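INT 388 Materials for Interiors
Lecture 6: Resilient and soft floor coverings
Lecturer: Doina Delić
Tutorials: Priya Wojcik (groups A and B), Juniper Ambrose (group C)
Notes revised 2018-11-19

Read the chapter on subfloors before the tutorial. Timber subfloor movement was covered in Lecture 5 and is assumed.

1. Scope and terms

A resilient floor covering deforms under load and recovers most of its original thickness when the load is removed. The group takes in sheet vinyl, vinyl tile, linoleum, rubber, cork and the polymer foams. Carpet is usually treated separately, although many of the test quantities are shared and some of them were first defined for carpet.

Terms used in these notes:

Indentation: the reduction in thickness under a stated load applied over a stated area for a stated time.
Residual indentation: the part of that reduction still present after a stated recovery period.
Compression set: permanent loss of thickness after a sample has been held compressed, given as a percentage. There are two conventions. One divides by the original thickness, the other by the amount of deflection applied. Check which one a data sheet uses before comparing two products.
Nominal thickness: the thickness printed on the label. Measured thickness will differ within the manufacturer's tolerance.
Wear layer: the part of the covering that can be lost before the pattern or the backing is exposed. Homogeneous products have no separate wear layer.

2. Sheet and tile vinyl

Vinyl coverings consist of PVC resin, plasticiser, filler, stabiliser and pigment. The proportion of plasticiser governs flexibility. The proportion of filler governs cost and stiffness, and a heavily filled tile will crack if it is bent cold.

Homogeneous vinyl has the same composition through its full thickness. Heterogeneous vinyl is built up in layers: backing, sometimes a foam or glass fibre interlayer, printed film, clear wear layer. Cushioned vinyl is the heterogeneous type with a foam interlayer and it is the type most often damaged by furniture legs.

Common faults:

Shrinkage at joints, through loss of plasticiser or laying at too high a temperature.
Staining from below, where old adhesive residue or rubber-backed matting has migrated into the sheet.
Telegraphing, where subfloor irregularities show through. Thin glossy sheet is worst. A trowelled levelling compound is the normal remedy.

Rubber-backed mats should not be left on vinyl. The yellow or brown stain is a chemical change in the vinyl and does not clean off.

3. Linoleum

Linoleum is oxidised linseed oil and resin mixed with wood flour, ground cork, limestone and pigment, calendered onto a jute backing and cured in heated rooms. It is often confused with sheet vinyl in everyday speech and in older building records. The distinction matters on site. Linoleum is attacked by strong alkali, so cleaners with a high pH must be kept off it, and it must never be laid on a slab that is still giving off moisture.

New linoleum may show a yellow cast called bloom or drying-room yellowing. It fades on exposure to light. Parts covered by furniture will keep the cast until uncovered, which clients tend to report as a stain.

4. Rubber

Vulcanised rubber, natural or synthetic, is supplied as sheet and tile. Studded profiles were widely used in transport buildings and are still specified for stair treads. Recovery is very good and wear is slow. Oils and solvents cause swelling in natural rubber and SBR; nitrile rubber is used where oil contact is expected.

Recycled rubber crumb bound with polyurethane is a different product with lower tear strength. It is suited to gymnasiums and outdoor play areas. The binder fails before the crumb does, and failure shows first as loose granules at the edges of tiles.

5. Cork

Cork tile is made from granulated bark compressed with a binder. The cells are closed and gas-filled, with walls that buckle without breaking, and this accounts for the low lateral expansion when the material is squeezed. Density has to be stated in any specification. Low-density cork is intended as underlay and will not survive as a finished surface.

Cork takes up moisture from the air. Tiles must be left unpacked in the room before laying, for the period the maker states. The Thibodeaux library refit is the case study for the assignment: tiles were laid straight from the carton in August, and joints opened across the reading room the following dry season. The drawings and site diary are in the course folder.

6. Polymer foams

6.1 Structure

A foam is a solid polymer containing a high volume fraction of gas. In open-cell foams the cells connect and air moves through the material under load. In closed-cell foams each cell is sealed. Carpet underlay is commonly open-cell polyurethane. Loose-laid mats are commonly closed-cell EVA (ethylene-vinyl acetate) or cross-linked polyethylene.

The compressive response has three regions:

Linear region. Small strain, cell walls bend, recovery is immediate.
Plateau. Cell walls buckle. Stress rises slowly while strain rises quickly, and most of the energy absorbed in an impact is absorbed here.
Densification. Opposite cell walls touch and stiffness climbs steeply. A mat driven into this region gives almost no further protection.

Selecting a foam for impact means choosing a density and thickness that keep the expected load on the plateau. A softer foam feels more comfortable by hand and may be the worse choice, as a heavier fall takes it to densification early.

Closed-cell foam held under a static load loses gas slowly by diffusion through the cell walls. This is the main reason a mat under a cabinet or bed leg keeps its dent long after the leg has been moved. Recovery takes days or weeks and may not be complete.

6.2 Interlocking mats

Interlocking mats are die-cut along each edge with a repeating profile of tabs and sockets. They are loose-laid, with no adhesive, and held in plan by the engagement of the edges alone. Separate border strips give a straight finish at the perimeter.

Worked example. Mats are 600 mm square and 16 mm thick. The room is 3.6 m by 2.4 m.

Mats along the long side: 3600 / 600 = six
Mats along the short side: 2400 / 600 = four
Total: 24 mats
Area: 3.6 x 2.4 = 8.64 square metres
Volume of foam: 8.64 x 0.016 = 0.138 cubic metres

At a foam density of 100 kg per cubic metre the full floor weighs 13.8 kg. The low mass is convenient for storage. It also means that friction with the subfloor is small and that a single mat near a doorway will creep unless it is restrained by its neighbours.
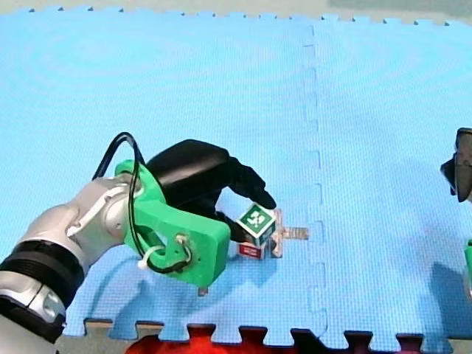 The pitch of the tabs must divide evenly into the side length, otherwise mats cannot be rotated or shifted by one position and still engage. Products from different makers seldom fit each other, even at the same nominal size. Mixed batches from one maker should be test-fitted before the whole floor is laid, especially if one batch has been stored in a warm place. EVA shrinks slightly as it ages and the change is greatest in the first months after moulding.

Leave a gap at the walls. A loose-laid foam floor fitted tight to the skirting will ripple when the room warms, and the ripple will usually appear along a joint line in direct sun.

Surface texture is pressed into the upper skin during moulding. Fine textures release dirt easily and polish with traffic. Coarse textures hold their grip longer and are slower to clean.

6.3 Limits of use

EVA softens at moderate temperatures and should be kept clear of heaters and hot appliances. Point loads from narrow legs need a spreader plate. Castors cut the skin. Under wheeled chairs a rigid chair mat must be laid on top, or a different covering chosen.

Moisture trapped beneath closed-cell mats cannot escape upward. On timber, lift the mats at intervals and let the boards dry. On a ground-bearing slab, carry out a moisture test first.

7. Reading a data sheet

Two sheets are supplied with this handout, one for Fledel underlay and one for Bravum tile. For each, find the following and note anything missing:

Nominal thickness and tolerance
Density
Compression set, with the convention used
Residual indentation, with load and recovery period
Fire classification, with the substrate on which it was tested
Cleaning restrictions

The fire classification of a covering applies only to the tested build-up. The same tile over a foam underlay is a different build-up and needs its own result.

8. Tutorial work

Bring a calculator and a steel rule. Samples will be set out by Marisol Greenberg in the materials store at Narnby and must go back in their labelled trays.

Task 1. Measure the thickness of each sample at the four corners and the centre. Report the mean and the range.
Task 2. Load the foam samples with the brass weights for ten minutes, remove, and record thickness at one, five and 30 minutes. Plot recovery against time.
Task 3. Repeat the worked example in 6.2 for a room 3.9 m by 2.5 m. State how many mats must be cut and which edges lose their tabs.

Written reports go to your own tutor. Extensions are handled by Delphine Sorensen at the school office. Lecture 7 covers carpet construction and pile fibres.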